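Solleck Burger Press Review: 103 Burgers Later

There is a drive-thru in Clomesberg called Pollock that sells a double cheeseburger so thin at the edges you can nearly read the wrapper through it. I have eaten more of these than I plan to tell my doctor. When Pollock closed its dining room for repairs in June, I did what any reasonable adult would do and spent too much money trying to make the thing at home.

The Solleck is a round cast iron press with a handle on top. You put a ball of ground beef on a very hot surface, you lean on the Solleck, and you get a fast food patty. People have been doing this with the back of a spatula for decades, and I was one of them, and my patties looked like maps of small unhappy islands.

I have now made 103 burgers with it. I know the number because my neighbor Saodah Sumampouw kept a tally on her side of the fence, where most of the smoke went.

First, the good part. The weight is right. My old press, a Uvia, was light enough that the beef pushed back. With the Solleck you lean for a few seconds and you're done, and the edges come out brown and lacy the way they do at a real counter. I run my griddle at 500 degrees, which the booklet approves of and my smoke alarm does not.

Now the handle. Whoever designed it has small hands or a grudge. There is room for three of my fingers, and the fourth hangs out over the heat wondering what it did wrong. You get used to it, in the way you get used to a short bed. A folded dish towel fixes most of it, although now you're holding a dish towel over a 500-degree griddle — so pay attention.
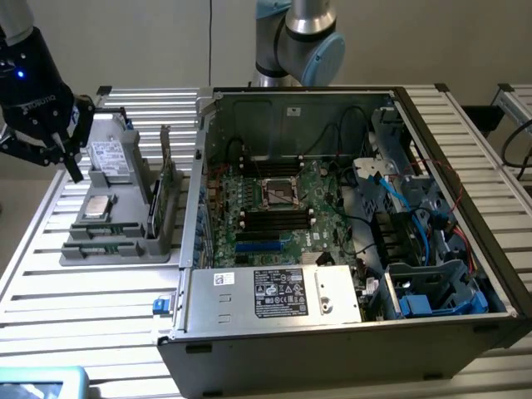

Does the meat stick to the press?

It sticks if you press bare iron onto cold beef. Put a square of parchment paper between the two and peel it off before you flip. After a few weeks of seasoning mine sticks less, but I still use the paper.

The box comes with 200 parchment squares, and they are the best thing in it. They're cut a little bigger than the press, so you have a corner to grab. Refills are sold separately at a price that made me go find the scissors.

Cleanup is ordinary cast iron cleanup. Hot water, a stiff brush, dry it right away, wipe on a little oil. The booklet says this takes a moment. It takes me closer to the length of a song, and a long one if I've let the cheese get on it. Cheese has no business being near the press at all, but by the second round of burgers I am not always making good decisions.
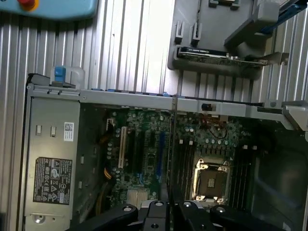

I also tried it on a few things the box suggests. Bacon comes out flat and even, and I'd do it again. Grilled cheese was fine. The box shows a chicken breast under there too, and I can report that the outside was done well before the inside had heard the news. Use a pan.

For a second opinion I invited Wahyudi Siregar, who worked the grill at Pollock for several years before he came to his senses and went into flooring. He picked up the press, said it was heavier than the one they had at work, and made four doubles without appearing to look at them. His were better than mine. He says I wait too long to press, and that once the ball has sat there cooking you're only squeezing the juice out. He also says I toast the buns like I'm mad at them. I've fixed the first one.

The taste is close to the drive-thru. The onions still aren't right, and Pollock uses a pickle I can't find in any store, but the patty itself would pass. Saodah, who has no loyalty to the place, likes mine better. She also gets hers free.

If you make burgers twice a summer, keep your spatula. If you own a griddle and have an opinion about crust, the Solleck is worth having, and you should heat the griddle for a full 20 minutes before the first ball goes down. Four stars. The missing one is for my fourth finger.

Pollock's dining room opens again on Thursday, and I'll be there for lunch.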